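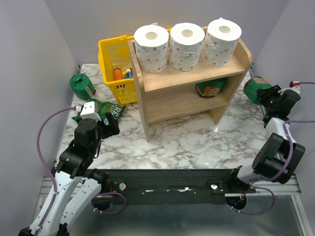
The little shelf, with three rolls on top and a jar on the bottom tier.

I have been meaning to write about the little wooden shelf for a while. Yasmine Mahrous asked about it when she came for supper and I gave her a poor answer, so I'll try again.

It is a two-tier thing in light wood, with rounded side panels, and it was bought for 5 pounds at the Rumham table sale in January. The woman selling it said it had been a spice shelf. I took it home on the bus and then had no idea where to put it. It went in the hall and got in the way of the door. It went in the bathroom, where the damp raised the grain a bit, and I had to rub it down and oil it. Since then it has been the shelf I use when I am sorting shopping, and that suits it better than either.

The way I sort shopping is not clever. Everything comes out of the bags and goes on the table. Bottles go in the yellow basket, which has a handle and holes in the sides, so if something leaks I know fairly soon. Paper goes on the top of the shelf. Food can go wherever there is room until I have worked out which cupboard has space in it. The lower tier is for whatever I want to use up first, and at the moment that means the jar with the green lid. I lay it on its side because the shelf is low and a jar standing up is a nuisance to get in and out.

Brenda Echeverría, who I used to share a flat with in Pernon, kept her toilet paper in the airing cupboard in its wrapper and took one roll out at a time. I did it her way for years. The trouble was that the last roll always seemed to go when someone was staying. Now I take a few rolls out of the pack at once and stand them on end in a row, where I walk past them. When the row gets short I write it on the list. That is the whole system.

The rolls with the pattern on come from the shop on Gwynne Street. I don't mind either way about a pattern on toilet paper, but they were cheaper than the plain ones that week and they last well enough. My mother would have called them fancy. 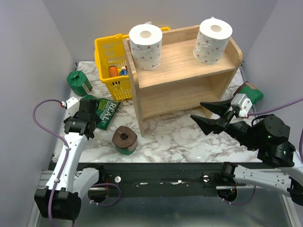 4 min read

Two rolls on top is the number I would normally call low. With two I can spread them out, one at the front left and one towards the back on the right, and there is still space between them for post or keys or whatever else I have in my hand when I come in. Three in a row looks neater but it uses up most of the top.

The green bag of snacks stays out on the left. I have tried putting snacks away and all that happens is that I forget them, buy more, and find the first lot months later. The bag is a bit crumpled now, so it will be the next thing to go. The tall green thing in its wrapping, over in the corner, can stay there too. It stands up by itself and doesn't need a shelf.

I like having bottles together in the basket for a plain reason, which is that I can lift the lot with one hand and wipe the table. The orange one and the small one beside it had both left rings on the old worktop at Stendach Road. I spent a whole Sunday on those rings and never got them out. The marble pattern on this table would probably hide a ring anyway, with all the grey in it, but I would know it was there.

Yasmine's question was whether the shelf was worth the space it takes up. It is a fair thing to ask. My kitchen is small and I gave away 44 cookery books last winter to make room. I think it is worth it, mainly for the gap underneath. A box would hold more, but I would have to move things off the top to see what was in it. With the shelf I can bend down and look.

There are things I would change. The back edge is curved, so a roll set too far back sits badly against it - I keep them forward a bit. The wood could do with oiling again before the weather turns. I have also thought about felt pads for the feet, and a pack was about 300 pence at the hardware shop, but I keep coming home without them.

Next job is the cupboard under the sink. I'm not looking forward to it.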